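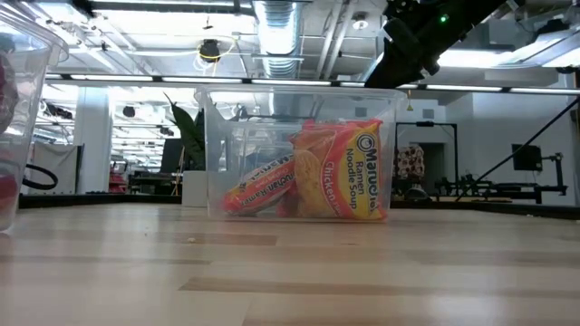
My sister called the ramen a cry for help. I called it lunch. We were both standing in my new kitchen in Prunstead with our coats still on, and she had just opened the only cupboard I'd unpacked.

"Two packs," she said. "You moved across the state with two packs of chicken ramen."

"And the bin they came in," I said, because it was a good bin! See-through, solid, with a nice firm rim. I'd bought it in February when I was going to get organized, and then I'd carried it around three different rooms with nothing in it until the morning of the move, when I grabbed what was left on the shelf and tossed it in.

The rest of my kitchen was on a truck. Kaczorowski Moving had it, or had lost it, depending on which person picked up the phone. The first one told me box 2422 was in Brukska. I said I didn't need one box, I needed all of them, and he said well, 2422 was the one he could see from where he was sitting. I kind of liked him for that.

So no pots. No bowls. My sister went through her purse like a soup pan might be in there (it wasn't, but she did find a plastic fork and half a roll of mints).

"Go knock next door," she said.

"I can't knock on a stranger's door and ask for a pot."

"You'd rather eat it dry?"

I had eaten it dry, the night before, out of a third pack, sitting on the floor and sprinkling the seasoning straight on top like a raccoon with standards. I decided not to bring that up.

I knocked. The woman who answered was holding a baby and a phone, and she looked at me, then at the ramen I'd brought along for some reason, as proof I guess, and she said, "Oh, you're the Ralteck Street people." I said I was one person. She went away and came back with a dented saucepan, two mugs and an egg – a whole egg, just handed to me, still cold from the fridge.

We cooked it right there on my stove, which took forever to light. My sister cracked the egg in and broke the noodles up way too small, the way our mother did, and I complained about it the way our father did. We ate out of the mugs, standing up, passing the one fork back and forth.

"It needs a thousand more of these," she said, scraping the bottom.

"Packs or eggs?"

"Forks," she said, and my phone started buzzing on the counter, and it was Brukska.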